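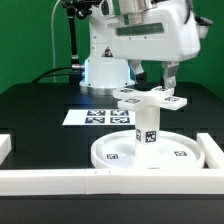
Before our department commits money to a second assembly cell, I would appreciate the views of members who have already been through a purchase of this kind. The request before us is for a duplicate of the current station: one arm with a two-finger gripper, a bench and a set of printed practice parts. The parts themselves cost very little. A cross-shaped piece that sits on a square pillar in a shallow dish, with markers on the faces, can be reprinted in house whenever the design changes. The arm, the gripper and the service contract make up nearly all of the request, and it is there that I need guidance. We have two quotations, one from Judska and one from Ekpo. Judska is the lower of the two but excludes on-site service.
Posted by: sonTrieu_procurement

Re: Second assembly cell, budget advice

I would caution against reading the printed parts as a minor line. Filament is cheap, but staff time is not. Our group recorded 65 hours of design and reprint work in the first term alone, none of it budgeted. Anything with sloped faces and a socket at the bottom of a V takes several attempts before the fit is acceptable, and each attempt ties up a printer and a technician.

I would set out the request under the following headings.

1. Fixtures and printed parts. Include labor, spare markers and one complete replacement set. Keep the part numbers in a shared register so that both cells draw on the same files.

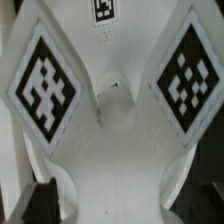
2. Arm and gripper. Ask each supplier to quote fingers and mounting hardware separately. Bundled prices make later comparison very difficult.

3. Service. Request a written response time. A discount at purchase is of little use if the cell stands idle through July.

4. Bench, rails and backdrop. These are usually forgotten and then charged to consumables.
Posted by: K_Sanna

Re: Second assembly cell, budget advice

I must disagree with the previous member on item 1. Charging technician hours to an equipment request will push it over the approval limit at many institutions, ours included. Labor belongs in the operating budget. The fixtures line should show materials and nothing else.

On the suppliers, we purchased through Ekpo and have no complaint. Delivery took 17 weeks, so please plan accordingly.
Posted by: plisent_user

Re: Second assembly cell, budget advice

The approval limit is a fair point, and I accept that practice differs. My concern is that the hours should appear somewhere. If they are moved to operations, the request should say so in a note — otherwise the reviewers will assume there are none.

I would also ask whether the second cell must match the first in every respect.

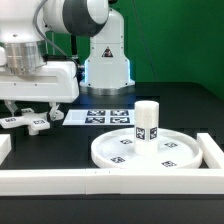 A used arm of the same model may be sufficient if the cell is intended for training, and the saving could pay for the service contract.
Posted by: K_Sanna

Re: Second assembly cell, budget advice

Used equipment was considered and declined by our safety office, which requires the original maintenance record. Bumstead offered one unit but could not supply the papers.

I have now asked Judska to price service separately. Their first reply adds $900 per year for remote support only. On-site visits remain unpriced.
Posted by: sonTrieu_procurement

Re: Second assembly cell, budget advice

Remote support alone would not satisfy me. Please ask whether a loan gripper is included during repairs. Ours was, but only after we requested it in writing.
Posted by: plisent_user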